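Folding and table work: notes for the Skevarmont talk
September 29, 2022
Estela Insaurralde

Slide 1. Title
Say hello, thank Anong Yimyam for setting up the session. Mention that the handout has the fold diagrams, so people don't need to copy them down.

Slide 2. Where this comes from
I ran the linen room at Drundside for 12 years. Mostly napkins, table runners, aprons and cleaning cloths. On a busy day we folded up to 200 pieces before lunch. Most of what I have to say tonight is about the table, and the folding itself comes second.

Slide 3. The table
Long and narrow works better than square. You want room to lay a piece flat with a space next to it for the next one. At Drundside we started on a square table and people kept reaching across each other. We switched in June and never went back.
A smooth top lets cloth slide. Good for pulling a piece straight, bad for keeping a stack in place. If your top is slick, put the finished stack on a towel.
Dark top, dark cloth: you lose the edges. Work on a light mat or turn the lamps up. Ask the room who has black aprons at work. Expect a lot of hands.

Slide 4. Picking up
Pinch and lift. Take a small amount of cloth, raise it clear of the table, let it hang for a second, then find the next corner. Grabbing a fistful puts creases in before you have started.
Pause on the photo and let people look at the purple cloth.
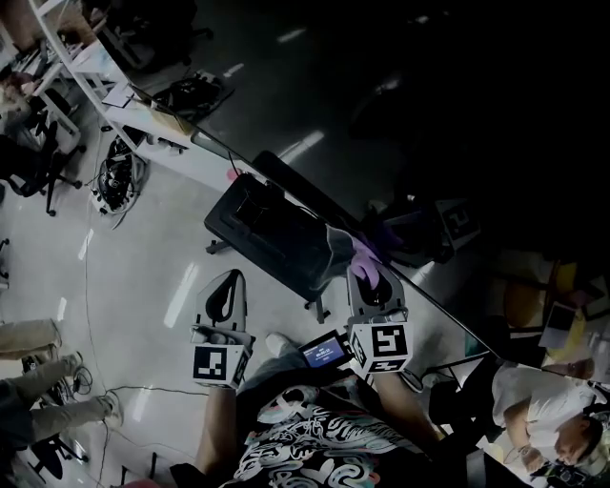 Slide 4: lifting the purple cloth, with black fabric on the tabletop.

Leave it up while you do the live demo with the yellow napkin. Do it twice, slow the first time. Left hand stays still, right hand travels.

Slide 5. Mixed piles
Sort before you fold. Small cloths first, then anything with straps or a hood. Thick pieces go at the bottom of the stack.
Story: the Urik order. 658 pieces, all sizes in the same bags. We folded as we went for the first hour and had to redo most of it. Keep this short, it ran long last time.

Slide 6. The floor
Keep it clear where people walk with full arms. Cables go along the wall or under a cover. Bags go under a bench, not beside your feet.
Chairs: fine for sorting, too low for folding at most tables. Stand for the folding and swap jobs every 16 minutes or so. We used a kitchen timer.

Slide 7. Try it
Hand out the cloths. Pairs, one table each. One person lifts and lays flat, the other folds, then change over. Walk around and look at their first corner. Most crooked folds start there.

Slide 8. Questions
Someone will ask about fitted sheets. Point to the last page of the handout.
Collect the cloths before the break.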